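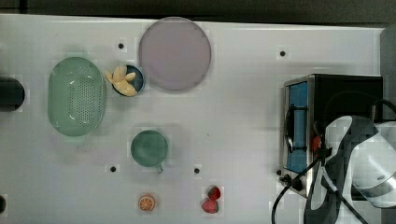 Figure 2. Overhead view of the tabletop, arm at lower right.

Setting up the overhead view in Pokent

Okay, so at this point you should have Pokent installed and the arm talking to it. If the status light in the corner of the window is still gray, go back to the connection section and sort that out first, since nothing in here will work without it. I'll wait.

In this section we're going to teach the software what the table looks like, what's on it, and which parts of the view it should leave alone. I do this with the same kind of kitchen clutter every time (plates, a mug, toy fruit, the toaster oven) and I'd suggest you start with something similar. Plain blocks are too easy! You'll breeze through set-up with blocks and then get a nasty surprise the first time you put down something with holes in it.

Before you start

Set the room lights the way you'll have them when you're running tasks. Close any blinds you can. Then start Pokent, open the Perception tab, and pick Overhead from the list of views.

Marking the table

1. Click New Workspace and give it a name. Use something you'll recognize later. I have one called "test" and one called "test new" and I no longer know which is which.

2. Draw the table outline by clicking its corners in the view. If a corner falls outside the view, click as close as you can and tick Extend Past View. Leave out the dark strip along the top – that's beyond the table, and if you include it the planner will cheerfully try to put a plate there.

3. Press Fit Plane. You'll get a green grid laid over the surface. It should look flat and even all the way across. If it sags or tilts toward one side, press Clear and draw the outline again.

4. Look for little red flags on the bare tabletop. Ours has small black holes in it, and Pokent loves to report those as objects. Select each flag and choose Surface Mark. You only have to do this once per workspace.

Note: If you shift the table even slightly, the surface marks no longer line up and you'll get the flags back. Run Fit Plane again and then use Move Marks, which slides them all together. Bülent Şimşekoğlu wrote that button after watching me redo the marks by hand for most of an afternoon, and I'm still grateful.

Masking the arm

5. Turn on Arm Mask. Pokent works out where the arm should be from its joint positions and hides that part of the view from the object finder.

6. Check the cable. The mask follows the arm's hard parts very nicely, but a cable looping over the top is a different story. Raise Mask Margin a little at a time until the loop is covered. The default is 2, and I usually go up from there in small steps.

7. Jog the arm slowly through its range and watch the mask follow. It should stay on the arm the whole way. If it trails behind, your clock sync is off (see the connection section again, sorry).

Caution: Keep your hand near the stop button for the whole of step 7. Jogging ignores the keep-out zones, and you haven't drawn any yet anyway.

Caution: Don't crank the margin way up to save time. Anything under the mask is invisible to the planner, so a big margin beside the toaster oven means the planner knows less about the toaster oven. Dimas Hartono and I went back and forth on this for weeks and he was right.

Finding the objects

8. Park the arm and press Find Objects. Give it a few seconds. Each thing on the table should end up with one outline and one label.

9. Go around and check the outlines. You can drag any edge that's wrong. These are the ones I always look at first:

The colander. All those drainage holes in the middle can break it into pieces. Click the outer rim, choose Single Object, and you'll get one clean oval.

The pale plate. Light lavender on a white tabletop is hard on the edge finder. If the outline comes out ragged, lower Edge Contrast for that object only. Lower it for the whole table and you'll be back to chasing black holes.

The strawberries. There are two of them, close together, and Pokent will often call them one. Use Split and draw a line between them.

The banana pieces in the blue bowl. Leave these as Contents of the bowl. Some of them spill over the rim, so the bowl outline may bulge out on that side. Drag it back to the rim and set the grasp on the opposite side.

10. For anything with a handle, open Parts and mark the handle on its own. Do the mug now. Then do the oven door, where the handle is that black metal bar running up and down the glass. Marking it as a part tells the planner it's attached to something that swings, so it won't plan to pick it up and walk off with it.

Drawing keep-out zones

11. Choose Zones, then New Box, and draw a box around the toaster oven. Set the height by hand. From straight overhead the software has only a weak idea of how tall things are, and it guesses low.

12. Draw a second zone along the oven's power cable. I make this one generous and run it right to the edge of the view.

13. Under Exceptions, add the door handle you marked in step 10. Without that, every plan that involves opening the door will fail with error 847, "goal inside zone." Colm Ó Dubhghaill tells me this is the message people write in about most, and it's nearly always this step.

Trying it out

14. In the Planner tab, set speed to the lowest setting and pick Preview Only. Ask for something easy. I like "orange slice to plate" because the slice is down at the near side and the plate is at the far side, so the path has to deal with the things in between.

15. Watch the preview line. It should clear the mug and the bowl with room to spare. Pokent tries up to 200 paths before it gives up, and on a table like mine it normally settles on one in almost no time. If it's grinding through all of them, one of your zones is too big or the Mask Margin is too high.

16. Happy with the preview? Switch to Run, stop button in hand, and let it go once at low speed.

Note: Save the workspace before you run anything. File, Save Workspace, done. Pokent does not save by itself, and a restart will throw away all your outlines, zones and marks. If you plan to swap dishes in and out, save a copy with just the table and surface marks as well, then load that one and start again from step 8.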